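By Friday Renata had 149 good picks, and Ginik wanted 300.

She tipped the blocks into the bin, stepped back and pressed the pedal. The arm went in, chose, closed. She typed a one for a pick and a nought for a miss. Then she tipped them again.

"You always throw them to the left," said Gaetano from the doorway. He had his coat on.

"I don't."

"Look at the last 16. It'll think the world leans left."

She scrolled back through them. He was right, more or less. She shut her eyes for the next throw and heard the blocks knock on the metal. 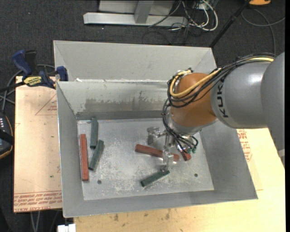 *Words by Zoi Christodoulou*

Three red, three green. She opened her eyes and waited for the gripper to make up its mind.

"Which would you take?" Gaetano asked.

"The long red one, by the wall."

"Why?"

She thought about it, and couldn't say. He took off his coat and pulled up the other chair.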